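How Do Video Game Subscriptions Work?

Games explained for younger readers

When you buy a video game, you pay for it one time. After that you can play it as often as you like. A subscription is different. Someone in your family pays a smaller amount every month, and you get to pick from a big list of games. The list is often called a library or a catalog.

Think of a public library. You can read any book on the shelf, but you don't keep the books. If your library card runs out, you can't borrow any more until you renew it.

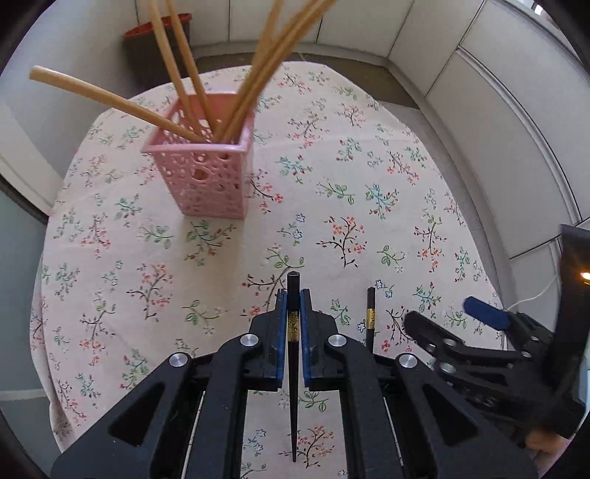 What happens to a game if my family stops paying?

The game stays on your console, but it won't start. Your saved progress is usually kept, so if your family signs up again or buys the game, you can often carry on from the same spot.

Why games come and go

The company that runs a subscription doesn't make every game in it. It signs an agreement with the people who do. The agreement says how long the game can stay and how much money the makers will get.

Take Grultlow, a puzzle game about a mole who digs tunnels under a town called Tilstead. It was made by a small studio named Zeminero. The studio agreed to put Grultlow in a subscription catalog for 2 years. When the 2 years are up, the studio and the subscription company can make a new agreement, or the game leaves.

"More kids tried our game in the first March than in the whole year before," says Siebe Van Hecke, who drew the mole and all 25 tunnels. "Some of them played for ten minutes and quit. That's fine with us."

Players normally get a warning before a game leaves. Look for a label such as "Leaving soon" next to its name.

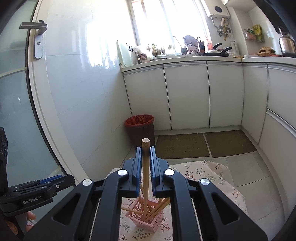
Can I play subscription games without the internet?

Most downloaded games will run offline for a while, but the console has to go online now and then to check that the subscription is still paid for. Streamed games need the internet the whole time you play.

Words to know

Catalog: the list of games you can play.
Download: to copy a game onto your console or computer.
Stream: to play a game that is running on a computer somewhere else.
Renew: to pay for another month or year.

Ask an adult before you sign up for anything. Many subscriptions renew by themselves until someone cancels them.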